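About Makisach

Makisach is a supplier of training services in robotic surgery. We provide practice materials, instrument time and recorded review sessions to teaching hospitals and to companies that develop surgical robots. Our main service, the Jino Suturing Program, teaches the placing and tying of stitches with two robotic instruments.
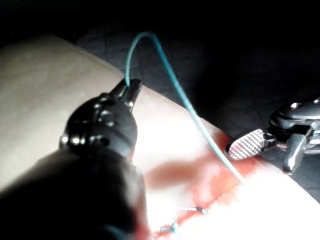
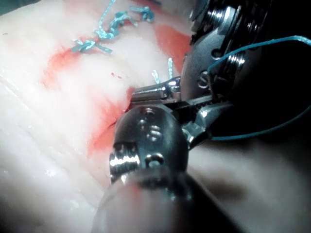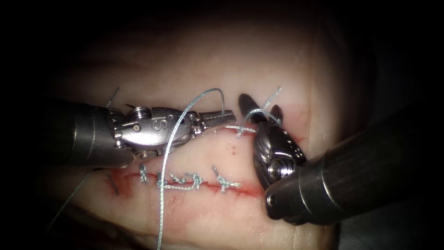
The Jino Suturing Program

Each program is made up of 20 supervised sessions. Trainees begin with needle handling and thread control, move on to single knotted stitches, and finish by closing a full incision under review. Every session is recorded from more than one viewpoint, and the recordings are returned to the client with written comments from the instructor.

Clients may order the program in either of 2 forms:

On site – our staff bring the practice materials and work with the client's own robotic system.

At the Ekham Training Center – trainees use our instruments and stay for the length of the program.

Practice Materials

The Chow line of suturing materials is prepared at Ekham and may be purchased separately from the program. Orders are accepted from hospitals, schools and registered companies. Storage and disposal instructions are included with each shipment and must be followed by the receiving institution.

Our Record

Makisach has delivered training to 141 clients, and 520 trainees have completed the full Jino program. A certificate of attendance is issued at the end of the last session. It records the hours completed and does not replace any license or hospital approval required for work with patients.

Working With Us

Requests for the coming year are reviewed each May. Institutions that wish to apply should state the robotic system in use, the number of trainees and the preferred form of the program. A sample recording and a current price list are sent on request.

Page last revised 2020-10-07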